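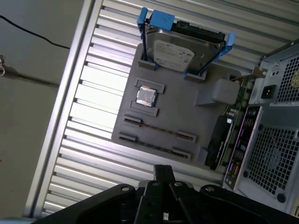 Wrist cam view, hard drive in caddy and CPU on the parts board, both memory slots empty.

Ticket: Belay gripper kit, PC assembly cell
Status: open, with Minberg support
Kit: Belay two-finger set, wrist cam, Anard control software

Problem. Caddy pick fails on and off. Fingers close, drive lifts a bit, slips back in the holders. CPU pick fine all morning.

Tried so far
- re-taught pick point. No change
- grip force up to 27. Better, then caddy flexed. Back to 11
- restarted Anard, lost the saved board position (again), had to redo it
- slowed approach to 300. Helped a little, 2 fails in the next batch

Glare off the table ribs looks bad on the wrist cam, left half nearly white. Could be throwing the board edge detection out. Going to try a matt sheet under the board tommorow. 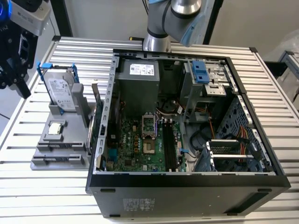 Side view of the cell. Tower open, CPU socket bracket up, drive upright in the back of the tray.

Board position from this camera is steady, so I'm leaning towards the wrist view and not the arm. Logs sent to Minberg. They want the finger pads checked for wear, will do after lunch.

Review so far for whoever's buying: hardware solid, manual thin, recovery after a restart is poor for the price. Wouldnt order a second kit till thats fixed.

Last updated: April, 16:40

Comments (3)

skender_bench: same slip with our caddies. Gripping lower down sorted most of it.

pmt4: which Anard version? Older one forgets positions every time.

skender_bench: matt sheet worked for us, tape it down well though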